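# The Long Life of the Town Hall Clock

*Published 31/07/2023*

The public clock in the center of Wostel has been wound, adjusted and repaired for longer than most of the buildings around it have stood. It has survived two changes of roof, one fire in the adjoining market and a proposal to replace it with an illuminated advertising panel. For residents, it remains the ordinary means of knowing whether the bus is late.

Public timekeeping was once a serious responsibility of local government. Before household clocks became affordable, the hour was a shared service, much like the well or the bridge. Towns paid for it from the common purse and appointed a keeper, who was expected to climb the tower in all weather. The records held in Wostel list payments for oil, rope, candle ends and, on several occasions, the removal of pigeons. Such entries give a fair picture of the work. A tower clock is a simple machine placed in a very poor location, and most of its care consists of dealing with cold, dust and birds.

The movement now in use was ordered from the workshop of Carré, which supplied clocks to a number of towns in the region. It is a weight-driven mechanism set in an iron bed, with separate trains for the time and the strike. The pendulum hangs through a slot in the floor, and visitors who climb the 207 steps to the clock room are asked to keep to the rail so that their movement does not disturb it. The dial faces are later in date. Two of the four were renewed after storm damage, and the numerals on the north side are slightly heavier than the others. Few people notice the difference from the square.

## A question of accuracy

Standards of accuracy have changed a great deal. In the earliest surviving instructions, the keeper was told to set the clock by the sundial on the church wall, weather permitting. A clock that remained within a quarter of an hour of the sun was considered to be in good order. The arrival of the railroad brought an end to this tolerance. Trains ran to a single time across the whole line, and a town whose clock disagreed with the station soon received complaints.

Wostel resisted for longer than its neighbors. For several years the clock carried two minute hands, one for local time and one for railroad time, which stood 11 minutes apart. The arrangement was practical, if confusing to strangers. The second hand was removed when the schools and the post office adopted standard time, and it is now kept in a glass case on the first landing of the tower stairs. Its paint is original.

Today the clock is checked once a week against a radio signal. Small corrections are made by adding or removing a thin weight on the pendulum bob, a method that has not been improved upon in any important respect. In a mild season, the clock may gain or lose only a few seconds between visits. Hard frost has a greater effect. The long metal rod shortens slightly in the cold, the swing quickens, and the clock runs ahead until the temperature rises.

## The neighboring towns

The condition of public clocks elsewhere in the district is mixed. At Planari, the old movement was disconnected and an electric motor fitted behind each dial. The change lowered the cost of upkeep, although the motors have since been replaced twice, and the four faces do not always agree. The original mechanism was left in place and can be seen through a window in the stair wall. There is interest in returning it to service, and a survey found the wheels and pivots to be in sound condition beneath a thick layer of hardened oil.

The former Gekico textile works, on the river road, presents a different case. Its clock was installed to regulate the working day of the mill, and for many years it was known to run slow in the afternoon. Former employees continue to disagree as to whether this was deliberate. The mill has closed and the building has been divided into apartments, but the clock was protected under the terms of sale. It strikes only between eight in the morning and nine in the evening, a condition requested by the new residents.

Striking is the most common subject of letters concerning public clocks. Some correspondents object to the bell at night, while others write at once if it falls silent. The Wostel bell is sounded by a hammer weighing a good deal less than its reputation suggests, and its note carries across the river when the wind is from the west. During the last period of repair, when the bell was silent for the whole of April, the town office received 269 messages on the subject. The greater number asked when it would return.

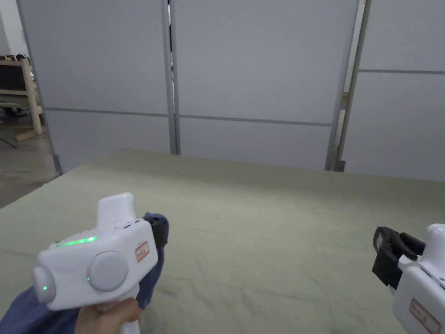 The cost of that repair was modest in relation to the age of the clock. The worn bushings in the strike train were renewed, the cables were replaced, and the hammer spring was adjusted so that the blow fell cleanly and the hammer did not rest against the bell afterward. The dials were washed from ropes, and the hands were regilded before being returned to their places. It is expected that the gilding will last for a generation. The cables will need attention sooner.

The question of winding was also considered. Many towns have fitted automatic winders, which raise the weights by means of a small motor and relieve the keeper of the heaviest part of the task. Wostel has chosen to continue winding by hand. The work takes 300 turns of the crank for the strike and fewer for the time, and it is carried out twice a week. Those in favor of the present arrangement point out that a person who climbs the tower regularly will notice a loose slate, a damp beam or a change in the sound of the movement. Those against it point to the stairs.

The tower is open to the public on the first weekend of each month from spring until fall. Entry is free of charge, and children must be accompanied by an adult. Sturdy shoes are recommended. The clock room is small, and groups may be asked to wait on the second landing, where a bench has been provided beneath the window overlooking the square. Visitors who wish to hear the strike at close range should arrive shortly before the hour and should be prepared for the noise.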